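22nd July

Up at six because of the heat. Slept with the window open and the fan on and it made no difference. Made coffee, watered the tomatoes, picked three that had split. Ate one standing up over the sink with salt.

Spent most of the day on the kitchen things. I have been putting this off since February, when the last boxes came over from the house on Birkett Street, and I'm tired of having everything in two places. The plan was one pass through all of it. Anything I use stays, anything I have two of goes, and I don't get to make a pile for later. I made a pile for later by nine o'clock.

Started with the plastic. It takes up more room than anything else and most of it isn't worth the shelf. The lids are the worst of it. I sat down with the whole drawer and matched them up, and 8 lids had nothing to go with. Out.

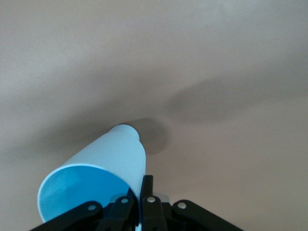 I have never had a good rule for plastic. Glass you keep until it breaks, and pans you keep until the handle goes, but plastic just hangs around. Mom used to say throw it out when it starts to smell like what was in it last, and by that rule I would own almost nothing. I went by color in the end, which is a dumb way to do it, but it got me moving. The light blue piece is a much stronger blue on the inside than the outside, and in bright light the outside looks close to white. I don't know if that's age or if it came that way. I like the color, so it stays. The orange bowls from the Munatlow set don't stay. They stained the first time I put chili in them and I have been annoyed at them ever since.

Dean Holroyd called around ten to ask if I still wanted the shelf brackets. I said yes. He said he'd leave them on the porch and then talked for a long time about his gutters. He got a quote of $330 to have them redone along the back and wants to know if that's high. I have no idea. I told him to get another one.

After that I wiped down the shelf over the stove, which I don't think has been done since I moved in. Grease and dust together make something like felt. Used up the rest of the spray and finished with dish soap and hot water, and the soap worked better. Put the oil and vinegar back and left the rest off.

Then the question of what gets to be out and what goes in a cupboard. I want the things for breakfast together. At the old house the toaster was on one side of the room and the bread on the other and I walked back and forth every morning for years without thinking to move either one. So toaster, cup, the small pan for eggs or oatmeal, all in reach. That's really all I use before noon.

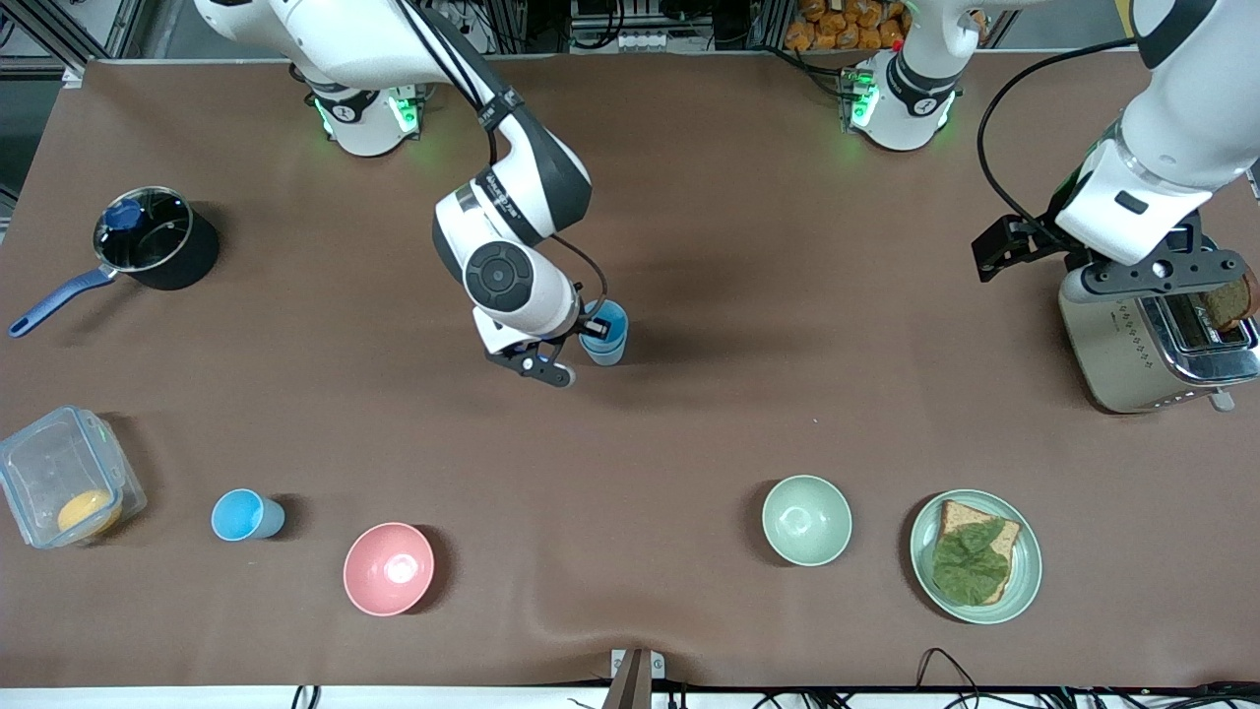

The big pots can go down low. I use the stock pot twice a year, maybe, and the canner not even that, but I'm not getting rid of the canner in tomato season. The Golta skillet goes on the hook by the door. The other skillet goes to Declan Hartley, if he wants it. He's moving into the place on Mamero Road next weekend and told me on the phone he owns one fork. I set aside a box for him with the skillet, a colander, four plates, the can opener that works, and the dish towels with the roosters. I also put in the potato masher and then took it out again.

Lunch was a cheese sandwich and another tomato. Lay down for 40 minutes with the radio on and didn't sleep.

Did the silverware drawer in the afternoon. The tray is too short for the drawer, so it slides back every time it's opened and things fall behind it. Cut a piece of scrap wood to fill the gap and now it stays put. Found the good peeler back there, two birthday candles, and a key I don't recognize. Tried the key in the shed, the back door and the cash box. Nothing. Put it in the dish with the other keys.

The brackets were on the porch when I went out at five. No screws with them. I'll have to go to the hardware store tomorrow anyway for spray and shelf paper.

What's left is the spices, the tall cupboard, and the pile for later, which is in a laundry basket in the hall. I moved it once already so I could get to the bathroom.

Too hot to cook. Had cereal for supper and called my sister, no answer. Some lightning out to the west after dark but no rain yet. Need to write down the shelf measurements before I forget to take them with me.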